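Setting Up a Toy Kitchen That Gets Played With
By Mireille Perrin

Most advice on toy kitchens is written by people who sell toy kitchens. It will tell you to buy the 100-piece food set, the felt eggs, the little till and the chalkboard menu. I've set up play corners at two centres now, Stirnthorpe and the smaller room at Clelteck, and I don't believe much of it. What follows is the method I use. It takes an afternoon if the kitchen is already built, and most of that is clearing things off it.

Step 1. Empty the counter

Take everything off, including whatever is jammed in the sink. Wipe the bench with a damp cloth and a drop of dish soap. You don't need the special toy-safe spray. I've read the label on one and I'm still not sure what it does that soap doesn't.

Leave the counter bare overnight if you can stand it. You'll see which things get asked for.
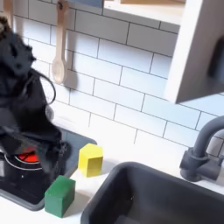

Step 2. Put back two plain blocks before any pretend food

This is the step people argue with. A block can be butter, a sponge, a parcel of fish or a phone. A moulded plastic drumstick is a drumstick, and after a week it's under the couch. Choose two colours that stand out against the counter and check them for splinters and flaking paint. Blocks small enough to go in a toddler's mouth stay in the cupboard, whatever the age printed on the tub.

Don't line them up neatly at the back. Near the stove is fine, and so is halfway onto it.

Step 3. Add one real-looking pot

One. I know the Bozkurt catalogue has a set of 6 with lids. The lids get lost, the nesting sizes cause fights, and the smallest one is no use for anything. A metal pot with side handles does the job. Run your finger right around the rim and the inside of each handle before it goes out, and bring it back in if you feel an edge.

Expect noise. If there's a baby asleep next door, put a folded tea towel in the bottom and take it out later.

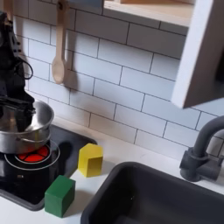 Steel pot at the cooktop, with the yellow and green blocks on the counter.

Step 4. Check the cooktop and the sink

Printed burners are enough. The versions with lights and a bubbling sound cost more and need batteries, and I haven't met a four-year-old who couldn't make the bubbling sound unassisted. The Stirnano add-on panel was tried at Clelteck and was back in its box by Wednesday.

What does matter is the space beside the stove. There should be room to put a pot down without it going over the front. Try it yourself, kneeling, with your wrong hand. If it feels cramped, take something away.
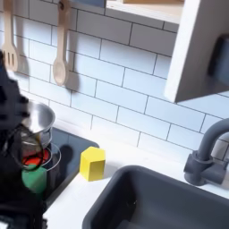 A deep sink is worth having even when the tap is only for show, as dirty dishes need somewhere to go. Real water I'd leave for outdoors. Every blog says a tray and a towel will catch it, and I have mopped under enough trays to doubt that.

Step 5. Bring in one vegetable

Only once the pot and blocks are in regular use. Pick something easy to grab and big enough to find again. A capsicum is good. I'd skip the halves that stick together with hook-and-loop dots; the dots fill with fluff and then you own two halves of a tomato.

Swap it when it's being ignored, and put the old one right away so it comes back as news.

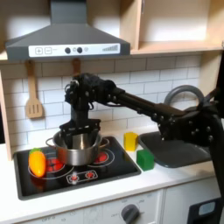 Selim Yazıcı wrote in to say that he thinks one vegetable is stingy, and that his twins need at least a matching pair or the cooking stops altogether. Fair enough for twins. I'd still start with one and see whether the argument turns into a trade, but he has to live there and I don't.

Step 6. Leave it alone

Reset the counter at the end of the day: pot on the stove, blocks out, sink empty. During play, stay off it. If the capsicum is in the sink and a block is in the pot, that's dinner.

Go over the pot and blocks again each month, and bin anything cracked.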